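The Two-Armed Helper That Wants to Work Your Pastry Case

Clanance would like you to stop thinking of its new service as a robot. The sales deck calls it a "counter shift," billed by the month, and the word "arm" doesn't turn up until the ninth slide. By then you have seen a good deal of steam rising off coffee and several pictures of happy bakers asleep in bed.

What you get for the money is a pair of robot arms on a rail frame, a table-height work area, and a software package called Pronder that is supposed to learn your counter. The base plan covers 64 hours a month. Extra hours cost more, and so does what Clanance calls an "item pack," meaning any group of foods the arms haven't handled before. Croissants are in the base plan. Muffins are an item pack. I asked whether a chocolate croissant was a croissant or an item, and was told someone would get back to me.

I spent most of a morning at the company's demonstration space, watching the thing do the job it does best, which is moving baked goods between trays and tubs. If you have ever worked a bakery counter, you know this is a small piece of the day. You also know it's the piece that a bored sixteen-year-old can do while talking to somebody else.

The grippers are the part Clanance is proudest of, and they deserve some credit. Each finger ends in a flat foam pad, black with a bright green edge, and the idea is that foam gives before pastry does. Pastry is a hard thing for a machine. It flakes and bends, and no two pieces come out of the oven the same shape. A pad that squeezes evenly makes more sense to me than the hard claws I've seen on cheaper kits.

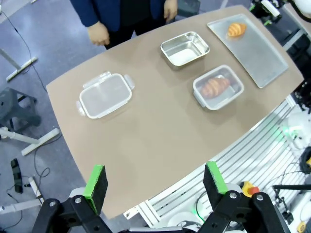
Still, a demonstration is a demonstration. The company picks the table, the light and the containers. My own neighborhood bakery has a counter with a tip jar, a card reader, a stack of flyers for someone's missing cat and a cake stand that wobbles. I asked if Pronder could cope with that. The answer was that customers are "encouraged to standardize their surface," and I took that to mean no.

Then there is speed. Clanance's brochure promises up to 1,000 moves a day. Read that twice and keep your eye on "up to." The fine print says the figure assumes a tray loaded by a person and a second person available for what it calls recovery. Recovery is when something gets dropped, squashed or stuck, and a human puts it right. If you need a human standing by, you have already hired the one the service was meant to replace.

Cleaning bothered me more. Foam is kind to a croissant, but it's also foam, and butter gets into everything. Clanance sells replacement pads in boxes of 29, an odd number that no one I spoke to could explain. The manual says to change them when they are "visibly worn." I'd want a firmer rule than that from anything touching food I planned to sell, and I'd want to see it before signing.

Rivals are not far behind. Heffernan has a single-arm kit that costs less and promises less, and it skips the subscription in favor of one price up front. Roneo is leasing a closed cabinet with its own trays built in, so the question of your messy counter never comes up. Neither will slice a loaf or tell a customer which scone has nuts in it. But both are clearer about what you are paying for.

Clanance's minimum contract is 2 years, with a fee for leaving early. That's a long time to commit to a product whose software is still being updated every few weeks, and whose muffins cost extra. A large commissary kitchen that packs the same pastry into the same tub all night might get its money's worth. A shop with one oven and a line out the door should ask for a trial on its own counter, with its own trays, at seven in the morning. Clanance says trials may be offered starting in May.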